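Toy food corner, gallery page, updated 17/01/2018

My name is Veikko Sjöberg and I keep this page for people who like small toy food, the kind that comes in two pieces and goes together again. I started with one box from a flea market in Hernau. Now I have more than my shelf can carry, and my sister says that it is time to stop. I don't stop yet.

Please excuse my English. Aino Leinonen reads the page before I publish it and she corrects the worst mistakes, but she is busy this winter, so some mistakes stay.

How the page is made: I put few pictures and short texts. In the old version I wrote very long texts under every picture, and people wrote to me that they never came to the end. So I made it shorter. The old version is still on the Vuvetti server, if you want to read all of it, but the links inside do not work anymore.

For those who are new, a few words about what I look for. I like toy vegetables more than toy fruit. Fruit is easy to make, because a round thing with a good color is already almost an orange. A vegetable needs some thought. A carrot must have its top, and the top is where many makers become lazy. They put one green stick and they are finished. I prefer when there are real leaf shapes, also if they are simple and flat.

I also look at the place where the two halves meet. On a good piece the line is thin. On a cheap piece there is a gap and the dust goes in, and then you need a toothpick to clean it.

**Fruit and carrot, on the table**

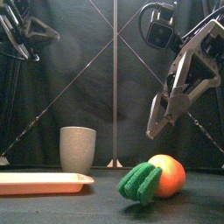 Fruit on the table, and a sponge with it. 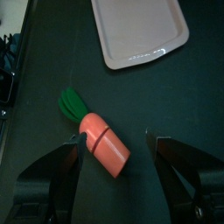
The carrot, salmon pink, with flat rounded leaves one over another. The darker red line near the upper end is where it is split in two. Behind it is a light tray with rounded corners.

**How do you clean toy food that comes in two pieces?**

Take the halves apart first and wipe each one with a damp cloth and one drop of dish soap. Do not put them in a bowl of water, because water can stay inside for many days and the smell is not nice. Leave the halves open on a towel for the night. If there is hook tape inside, use a dry old toothbrush for the hair and dust, and go only in one direction. For leaves that sit close together I use a soft paintbrush.

**Some notes from the letters**

A reader with the name Kandasamy asked if old sets must be complete to be interesting. For me, no. I bought a set in September where the knife and half of the tomato were lost, and I am still happy with it. I paid 27 for it together with the postage, and the postage was the bigger part.

Another reader wanted to know if I sell. I do not sell, but I exchange. At the moment I have three double pieces: a mushroom, a lemon and a small corn. I would like to have a leek or a beet in two halves. An onion is also fine, if the color is not too orange.

Kustus asked how I store everything. I use flat boxes with a lid, one layer in every box, and a sheet of kitchen paper under it. Please do not use newspaper. The ink came off on a white radish of mine and it never became white again. Soft toys I keep in a different cupboard, away from the painted ones.

The next part of the gallery will be bread and cheese. I have the pieces ready, but the texts are not written. If you see a mistake in the page, write to me or to Aino, we both read the same mailbox.

Veikko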